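Pustley Walker, full-size humanoid
Posted Jan 8, 2021 by Farhad Shahbazi
Category: Equipment / Rental and purchase / Workplace

I've been selling and renting shop equipment for 19 years, mostly carts, lifts and benches, and this is the first thing on our site that has legs. So bear with me, this page is longer than the ones for the carts.

The Pustley is a two-legged robot with two arms and five-fingered hands. We carry it for workplaces that want a machine to take over fetch-and-place work in spaces built for people - offices, packing rooms, small labs, sample libraries. If your building has flat floors and ordinary desks, you don't have to rebuild anything to try one. You do have to rethink a few people's days, and I'll get to that, since it's what most of you call me about.

What you get

The robot, the overhead support frame, the tether ropes, a height-adjustable desk to practice at, the cable set, and two days with one of us on site. The Plendier control software is included for the first year. After that it's a yearly license, and I'll quote it with everything else so you can see the whole number at once.

Rental is by the month with a minimum of 3 months. I used to offer one month and I stopped. One month gets you through setup and the part where everybody comes by to film it on their phone, and then it goes back on the truck right when it was getting useful!

What it changes for your people

OK, so this is the part I care about. Our longest-running customer is Bamuden, who do sample handling for flooring and textile companies. They had 10 people in the back room, and every one of them spent part of the shift walking swatches from the shelves to the desks and back again. The robot does a share of that walking now. The job titles are the same as before, the days aren't.

What their crew told me, more or less in their words: the walking was boring, but it was also when you got to talk to people. Once the robot took some of the trips, folks were sitting longer than they wanted to. So they put in a rotation, and now whoever's on robot duty gets the standing shift, and people swap for it. I didn't see that coming at all. I figured they'd be fighting over who got to stay away from it.

Robot duty is a real job, by the way, and please budget for it. Someone has to start it up, watch the first few trips, clear the floor, and be the person with the stop button. Bamuden trained 2 people per shift and pays them a bit extra for it. I'd do the same. Don't hand it to the newest person in the room, and don't hand it to your IT guy on top of everything else he's got (he'll say yes and then he'll be miserable).

The other thing that changes is how people leave a room. Chairs get pushed in. Boxes don't sit in the walkway. A few customers like that and a few find it fussy, and I've heard both from people at the same company.

Stuff people ask me

Does it need the ropes? While it's learning a new room, yes, leave it tethered. Your own trainer will sign off with you on what comes next. Please don't unclip it on your own because it had a good morning.

How loud is it? You can hold a conversation next to it. You'll hear the joints.

Can people work in the same room? Yes, with the walking area marked off and the stop button in someone's hand. We go over this on the first day and again on the second, and I don't skip it for anyone.

Will it replace somebody? I can't promise what your boss will do. I can tell you what I say to bosses, which is that it's slow, it's narrow in what it can do, and the people who know your shelves are the ones who'll make it work. Talk to them before you rent it. When a crew first hears about it from a delivery notice, the rental goes badly, every time.

What floor does it like? Hard and level. Wood is fine. Deep carpet, no.

Can I see one running first? Sure, come by, or ask for a call and I'll walk you through it on video.

Add-ons

Âu hand covers, sold in pairs. Spare cable sets (get one, trust me). Extra desk, same model as the one in the kit. Second stop button, and I throw that in free if you're running more than one shift.

Delivery

We were closed for part of December, so there's a bit of a line. Write to me with your floor plan and your door widths and I'll tell you where you'd be in it. If you're not sure a robot is what you need, send the floor plan anyway - I've talked more than one person into a good cart.

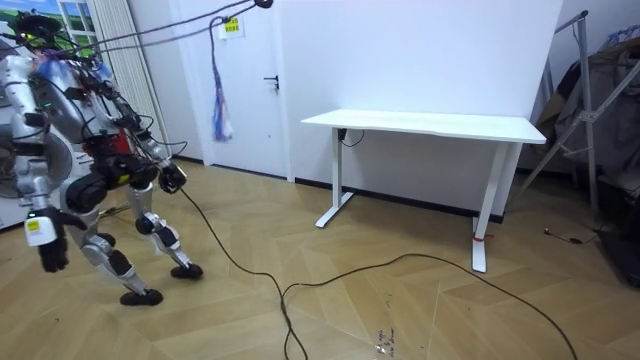 4 min read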